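**Re: [shared-workshop] Cup stacking, are we there yet?**

On 8/22/23, Yiğit Oral wrote:

> Hi all,
>
> The Kurup build is in decent shape now. Both arms run off the one machine, the green finger pads are on, and I've trained it on 334 demonstrations of stacking the mint cups. My last batch was 19 tries and it managed 13 full stacks. I think that's good enough to show at the Hidgate open evening, and I'd like us to drop the old Dadov controller and put the money into a second set of grippers.
>
> Any objections?
>
> Yiğit

Some, yes. I don't want to be the wet blanket again, so I'll start with what I like. The pads are a big step up on bare fingers. The old ones used to skate round the side of a cup until it popped out, and I'd more or less given up on thin plastic as a material. Having looked through the stills in the shared folder, I'm happy to say the grip is sorted, or near enough. 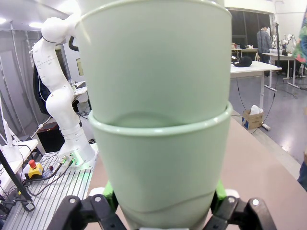

*Wrist camera, one cup sitting inside another in the gripper.*

My trouble is with 13 out of 19. What counted as a try? If a cup went over and you stood it up again and let the arm carry on, I'd call that a fail, and the sheet has no column for it. It also has no column for where the cups started. I went back through the June runs and most of the starts look alike to me: same part of the table, same gaps, give or take. A program that has learned your habits will do very well as long as you're the one setting the table.

So before anyone spends money I'd like to see a batch where somebody else puts the cups out. Spread them wide. Put a couple close to the front corners where the arms have to fold up on themselves, and leave a big hole in the middle.
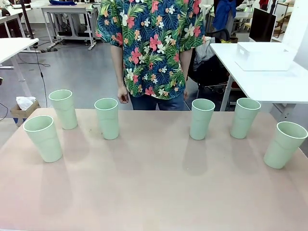
I'd also want the count agreed beforehand and stuck to, with no "that one was just a warm-up". We did a lot of warm-ups with the Fetov kit two years ago and we all remember how the open evening went.

On the Dadov controller: please don't bin it yet. It's ugly and the fan is loud, but it has a proper log of joint positions and the new one only keeps the last seven minutes. When an arm does something daft I want to be able to look back at what it thought it was doing. I asked about longer logs in June and was told it was on the list. Is it still on the list?

And the second set of grippers. I can't see what they'd fix. If the misses are down to fingers, fine, buy them. If they're down to the arm reaching for a spot three centimetres off, we'll have two sets of fingers closing on thin air. Yiğit, do you have notes on the six that failed? Even a scribble would help.

What I'd suggest for the next session, in this order:

1. Check both wrist cameras against the table before starting, and write down the offsets. The left one had crept when I last looked.
2. Do the two-handed part by itself. Pick up a cup on each side, hold for a slow count, put both down. I don't care about stacking until that's dull to watch.

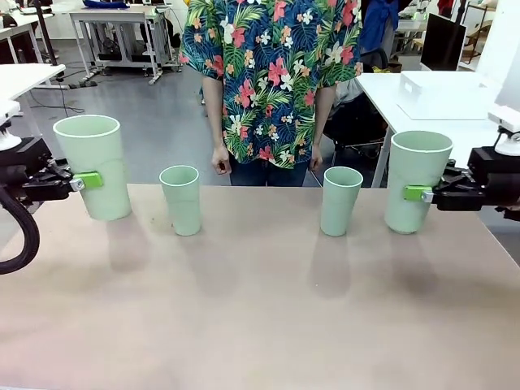
3. Run the full stack with someone else setting out the cups. Every start gets a line on the sheet, including the ones that are stopped by hand.
4. Swap the room lights about halfway through. The table has a bit of shine to it and I have a nasty feeling the cameras are fonder of that than we are.

If it still does well after all that, I'll vote for the grippers and carry them in from the car myself. I can do most evenings next week apart from the Thursday – somebody else will need to bring the long extension lead, as mine is in bits.

Geoff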